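README: Truck Equipment Claims Log, Siltska yard

Last changed Jun 22, 2004

What this is

A plain text file of what vendors told us their truck equipment would do, next to what our own crews wrote down when they used it. It covers cone racks, arrow boards, tailgate sanders, tie-down kits and backup alarms. There are 3,241 rows. Lift gates and cranes are left out because they get their own inspection records.

I started keeping it after the Cestik cone rack demo, where we were told a two-person crew could set a lane closure in half the time. Half of what time? No one at the demo could say, and the brochure doesn't either. I would treat every number in the "claimed" column the same way until somebody shows you how it was measured.

Where the rows come from

Most are copied from crew day sheets. The rest come from shop tickets. Day sheets get filled out at the end of a shift by tired people, and it shows. Setup times land on the quarter hour far more often than real life does. If you plan to average them, think twice.

464 rows have a claim and no field result at all. Either the equipment was never used on a job or the sheet was lost. I left them in. A vendor rep once asked for those to be counted as "no problems reported" and they should not be.

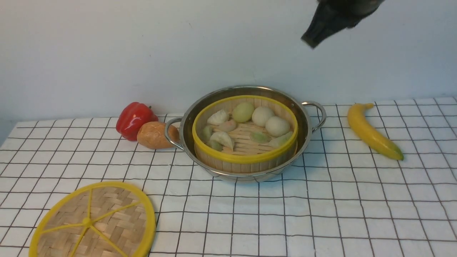
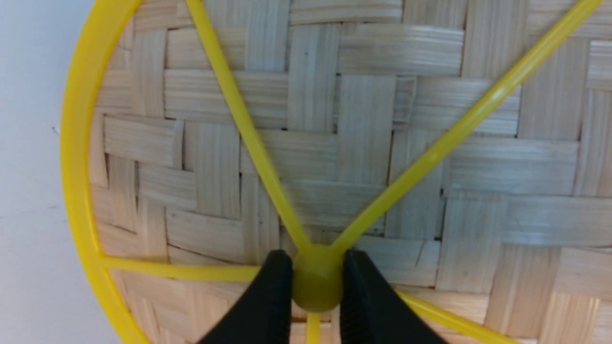
Columns

unit: truck number as painted on the door. Two trucks were renumbered in April and both numbers are still in use in the file.
item: what the equipment is, in our words
maker: who sold it, which may not be who built it
claimed: the vendor's statement, shortened but not cleaned up
observed: what the crew wrote
minutes: setup time, blank if not recorded. Blank does not mean zero.
source: D for day sheet, S for shop ticket
note: anything else

Known problems

The Olteanu arrow boards were rated by the maker for 2,000 hours of battery life. I can't find out what brightness setting that assumes, so the claim and our results probably aren't comparable. They sit in the same row anyway.

"Broken" means different things on the two kinds of sheets. A crew will write it for a loose connector. The shop saves it for something that needs a part.

The Nimden tie-down kits look very good in this file. Before you order more, notice that nearly all those rows come from one crew, on one truck, in dry weather. That crew also takes better care of its gear than most.

Weights were taken from labels. We never put any of this on a scale.

What not to use it for

Don't use it to rank vendors. Don't use it to set crew production targets; the minutes column won't hold up and the crews will be right to complain. It can tell you which questions to ask before a purchase, and I'm not sure it can do much more than that.

Making changes

Fix typos freely. If you change a number, put the old one in the note column and say where the new one came from. Rows changed with no source will be put back the way they were. Spreadsheet programs like to turn the truck numbers into dates, so check the unit column before you save.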